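Moving the Office Off the Kitchen Circuit

The breaker tripped for the fourth time in June while I was on a call with Senthil Amin, who has been patient with me for years but was starting to sound tired of it. I was mid-sentence about the Dornesell invoices and then I was talking to a black screen. The toaster was on. The toaster was always on when it happened.

Our house was built in stages by people who did not talk to each other. The back bedroom, where I work, was added on after the kitchen, and whoever wired it took the power from the kitchen counter line. So my computer, the printer, the lamp, the window air conditioner, the toaster and the kettle all shared one 15-amp breaker. Anyone who knows electrical work will wince at that. I didn't know anything, so for a long time I just made toast before nine.

I asked for two quotes. The first company wanted to replace the whole panel. The second was Valter Bastos, who did the work on Clementina's rental over on Torres, and he looked at the panel for a good while and said it had two open slots and plenty of room left. He proposed one new 20-amp line to the back bedroom and a second new line for the kitchen counter, and wanted $1,400 for both, including the permit. I said yes the same evening.

Before he came I had to clear the closet, because the wire was going to come up through the floor in there. That took longer than the electrical work. I found the box of Zomia maps I had been accusing my brother of losing since college. I found two winter coats that fit no one in this house. I also found the manual for the air conditioner, and it says on page one that the unit should be on its own circuit.

Valter started at 8 a.m. and was under the house until lunch. The crawl space is 36 inches high at the back and a lot less at the front, and he measured 80 feet of cable from the panel to the closet once he had gone around the ductwork. I had guessed half that. If you are pricing cable for a job like this, measure the path you'll have to take and forget the straight line.

The power was off for most of the day. I worked from the library in the morning, then gave up and read on the porch. Benvinda from next door ran an extension cord over the fence for our refrigerator, which I would not have thought to ask for. I gave her the coats.

The inspector came the following week and was here for ten minutes. He wanted a label on the panel door that somebody could read. Ours had been written in pencil and said things like "front" and "other front." I wrote out a new one with a marker and he signed the card.

I'd been told to expect patching, and there was some. Two holes in the closet, one behind the desk. I used the premixed stuff from Jilwood and it was fine, though I should have put on a thinner first coat. It sagged and I had to sand it back. I still haven't painted.
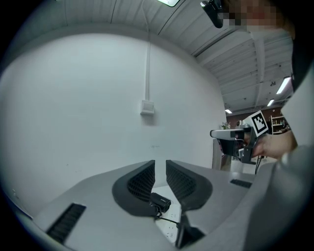

Could I have just bought a better power strip? A power strip gives you more places to plug in, but everything on it still pulls from the same breaker, so the toaster would have won anyway.

Vasco Loureiro asked me that at dinner, and he wasn't the only one. A battery backup would have kept the computer up long enough to save my work, and I did look at those. The lights would still have gone out, though, and I'd still have been walking to the panel in my socks.

The air conditioner shares the new line with the computer for now, in spite of page one of the manual. Valter added up the loads and was comfortable with it as long as I don't put a space heater in there. If I want one this winter, he'll come back and use the conduit he left in the closet wall. I paid a little extra for that.

Still on my list: paint, a cover plate for the old phone jack, and a call to the first company to tell them I went with someone else.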